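Thursday, late

Back from the river talk at the Prolham hall, and I am less convinced than I was when I went in. Bellala has put out its June numbers for the toad crossing and they are very pleased with themselves. About 1000 toads carried over the road this season, they say, the best year yet. Everyone clapped. I clapped too, a bit late.

My trouble is with how they got there. I did 11 evenings on that road with a bucket and a flashlight and on four of them I was the only one who wrote anything down. The sheets from the north end were filled in afterward, in one pen, all in the same hand.
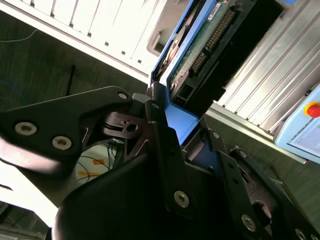 So when a man with a slide clicker tells me the colony is "bouncing back," I want to know what it's bouncing back from. Last year we had 13 people on the list and this year 26. Twice the buckets, more toads in buckets. I said so in the question part and got a smile and a line about how wonderful it is that so many folks came out. It is wonderful. It doesn't tell you a thing about toads.

Jianguo Shen was two rows up and turned around and nodded, so that's one. He has been watching the pond behind the Pagano place for longer than any of them and he thinks the spawn was thin this spring. He doesn't have a chart, and I suspect that's why they never ask him to speak.

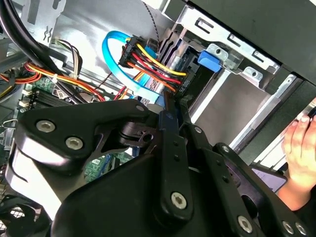 Inside the open tower, up by the hard drive area.

Then there was the fence. Jernico wants to sell the town a plastic drift fence with tunnels under the road, and they had a rep there with a folding table and a stack of leaflets. The drawings are pretty. The toads in them walk in a line. Mine never did. They sat on the warm blacktop facing any way they liked, and two of them went back the way they came as soon as I put them down.
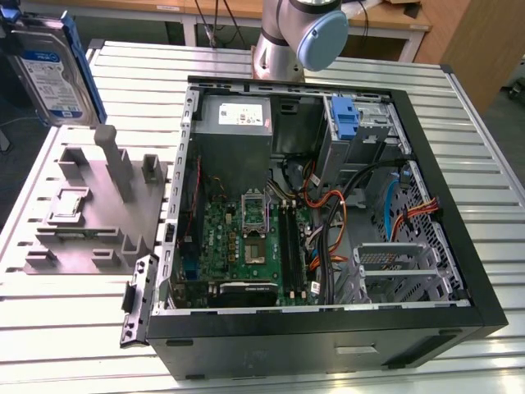 I'm not against a fence. I'd just like somebody to stand out there in the rain before the check gets written and see where they come down off the bank. It isn't where the drawing says. It's a good stone's throw closer to the bend, by the culvert with the broken lip, and if the tunnel goes in where they've marked it I think it will be a very nice tunnel for mice.

Took a leaflet anyway. The back of it has questions, and one of them I copied out because I'll want it for the letter.
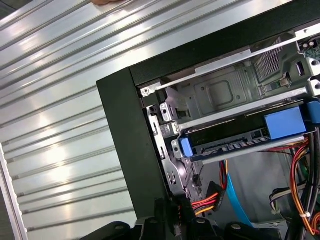
Will toads use a tunnel in its first year?
Some will, if the fence meets the entrance tightly and the floor stays damp. Others may climb or turn back, so evening patrols should carry on for the first few seasons.

Fair enough, and more careful than anything said from the front tonight. No one up there mentioned patrols carrying on. They talked as if we'd all be home by spring with our feet up.

Letter to write. Boots are still wet. I told Jianguo I'd walk the bend with him once it rains, and bring my own sheets.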